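Refinishing a Small Wooden Box with Shellac

Woodwork > Finishing > Shellac by hand

Written by Volkan Karakaya, with corrections by Serena Costa

This page covers stripping the old finish from a small lidded box and applying dewaxed shellac with a cloth pad. It assumes a sound box with no missing veneer. For loose joints or lifting veneer, do the repairs first and let the glue cure overnight.
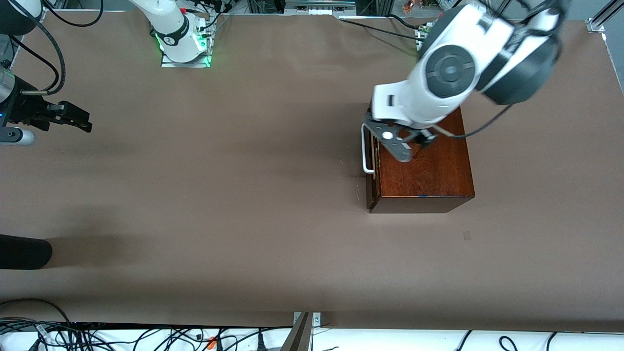
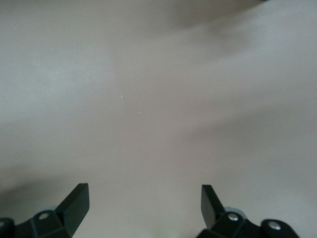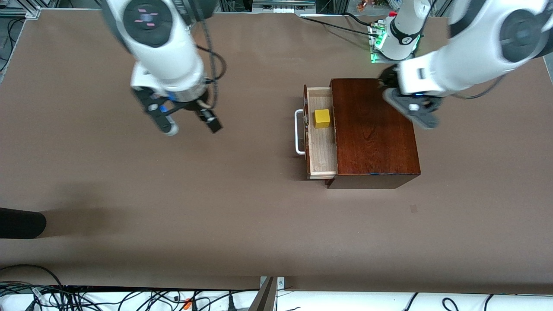 First and third: reddish-brown wooden box on brown paper. Second: pale cloth.

Materials

Dewaxed shellac flakes, blonde or amber
Denatured alcohol
Mineral spirits
Sandpaper in 220, 320 and 400 grit
Lint-free cotton for the pad cover
Wool or cotton wadding for the pad core
Glass jar with a tight lid
Paper to cover the bench
Nitrile gloves

Blonde flakes add little color. Amber flakes warm the wood noticeably and are usually the better match for an older red or brown box. Flakes sold as "buttonlac" contain wax and should be kept for jobs where no other finish will go on top.

1. Identify the old finish

Pick a spot on the underside. Touch it with a swab dampened with alcohol and wait one minute. A finish that turns sticky is shellac. If nothing happens, repeat in a new spot with lacquer thinner. Softening at this point indicates lacquer. A finish that resists both is most likely varnish or polyurethane and will need a chemical stripper or sanding.

Old shellac in fair condition does not have to be stripped. Clean it with mineral spirits, scuff it with 320 grit and go to step 4. New shellac dissolves slightly into old shellac, so adhesion is not a concern.

2. Mix the shellac

The strength of shellac is given as a "cut," meaning pounds of flakes per gallon of alcohol. A 2-pound cut is used for brushing. For pad work, thin it to a 1-pound cut by adding an equal volume of alcohol.

Crush the flakes before adding them to the jar. Swirl the jar every half hour on the first day, then leave it overnight. Strain through a paper paint filter. Write the month on the lid (for example, November) and discard whatever is left after 6 months. Stale shellac dries slowly and stays soft. To test an old jar, put a drop on glass: if it still takes a fingernail mark the next morning, throw it out.

3. Strip and sand

Remove hinges, catches and escutcheons. Store the screws in order, as hand-cut threads are often not interchangeable. Apply stripper in one direction, leave it for the time given on the can and lift it with a plastic scraper. Wipe down with mineral spirits and let the box dry for 4 hours.

Sand with the grain, 220 then 320. Do not use a power sander on veneer. Keep the block flat near the corners – most sand-throughs occur in the last half inch. Vacuum, then wipe with a cloth barely dampened with alcohol. Do not use a commercial tack cloth, as residue from some brands causes fisheyes.

4. Make the pad

Fold the wadding into a ball the size of a walnut. Place it in the center of a square of cotton, gather the corners and twist them tight. The face must be free of creases. Add shellac to the core with a squeeze bottle, then press the pad against scrap paper until it leaves an even, thin mark.

5. Apply the finish

Bring the pad down onto the surface already moving, cross the panel and lift off at the far edge without stopping. Overlap each stroke by a third. After one pass over all faces, the first face is normally dry enough for the next. Do no more than 6 passes in one session.

Leave overnight, level with 400 grit and repeat. Two sessions are enough for a satin surface; four give a fuller build. If the pad drags, stop and let the surface harden. Working a soft spot will tear it.

Faults

White haze: moisture in the film. Move the box to a drier room and wipe lightly with an alcohol-dampened pad.
Ridges: pad too wet. Let dry, level with 320 and continue with a thinner cut.
Lint in the film: change the pad cover. Washed bedsheet cotton sheds less than new cloth.

Storage

Keep the pad in a sealed jar with a few drops of alcohol. Spread used rags flat outdoors until dry before disposal.

Next page: Refitting hinges and catches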